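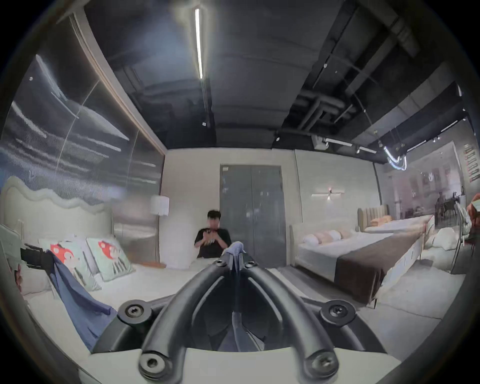 Pesero Furniture, Sistham showroom
Floor safety checklist, bed and mattress department
Complete before opening. Status: OK / Action / N/A

1. Exit routes
Main aisle clear to full width: OK
Rear exit opens from inside without a key: OK
Exit sign lit on battery test: Action
Comment: Sign over the stockroom door went dark after 8 minutes. Battery pack to be replaced. Retest in March.

2. Fire equipment
Extinguishers on hooks, pins sealed: OK
Tags current: Action
Comment: Tag on the unit by the service desk is unreadable. Isaksson to supply a new one at the next visit.

3. Display beds
Headboard bolts tight, both sides: Action
Comment: 16 beds checked, 2 with play at the left bracket. Washers added and bolts retightened. Check again next month.
Slats seated, center leg touching floor: OK
Storage bed gas lifts hold when open: OK
Comment: The Drornura lift is slow to close. Within limits, no work needed.

4. Electrical
Bedside lamp cords routed behind frames: OK
Power strips not linked together: Action
Comment: Two strips found in series behind the kids' section. One removed. Lamps there stay off until the floor outlet is fitted.

5. Floor and rugs
Rug corners flat, tape intact: OK
Platform edges marked: Action
Comment: Yellow strip lifting at the step near the mattress wall. Temporary tape applied.

6. Stockroom racking
Load signs posted: OK
Load per shelf under 500 lb: OK
Comment: Boxed frames on the top level were stacked on end. Laid flat.
Ladder feet and locks: OK

Open items carried to next sheet: 1, 2, 3, 4, 5
File in the blue binder at the service desk.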